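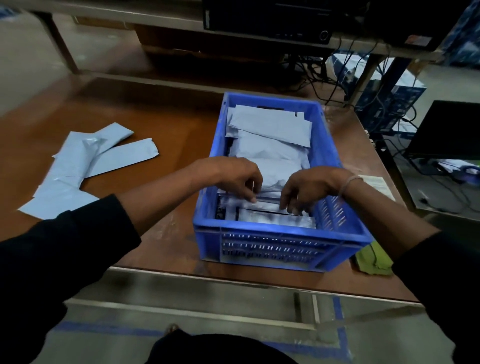
Order fulfillment is the set of operations between the receipt of a customer order and the handover of the goods to a carrier. In the retail trade it covers receiving, storage, picking, packing, labeling, and dispatch. The handling of returned goods is usually treated as a separate process, although small firms often carry out both at the same workstation.

Picking

In discrete picking, one worker collects all items for a single order before starting the next. In batch picking, items for several orders are collected on one trip and sorted afterward. Batch picking shortens walking distance but adds a sorting step, and errors made during sorting are harder to trace. Muliʼs method, described by Jabari Muli for the Livwood warehouse, limits a batch to 16 orders and assigns each order a fixed position on the cart.

Packing

Packaging is chosen by weight, fragility, and carrier pricing. Rigid cartons are used for breakable goods. Soft goods such as clothing are commonly shipped in courier mailers, which weigh little and take up less space in transit. Garments are folded to a standard size so that one mailer format fits most of the range.
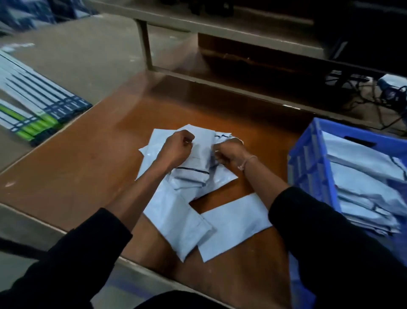
Staging and dispatch

Packed orders are held in a staging area until collection. Totes are sorted by carrier, then by route. At Prasholm, parcels packed after the cutoff time of 2 p.m. are staged for the following collection. A manifest listing each parcel is closed before loading and compared with the carrierʼs scan record.

Performance measures

The order accuracy rate is the number of orders shipped without error divided by the total number shipped, multiplied by 100. Cycle time is measured from order release to carrier scan. In a comparison of small sites, Beatrice Mutiso and Wycliffe Simiyu recorded a median cycle time of 84 minutes under batch picking. Sites with mixed product lines were excluded.

See also

Cross-docking
Inventory control
Reverse logistics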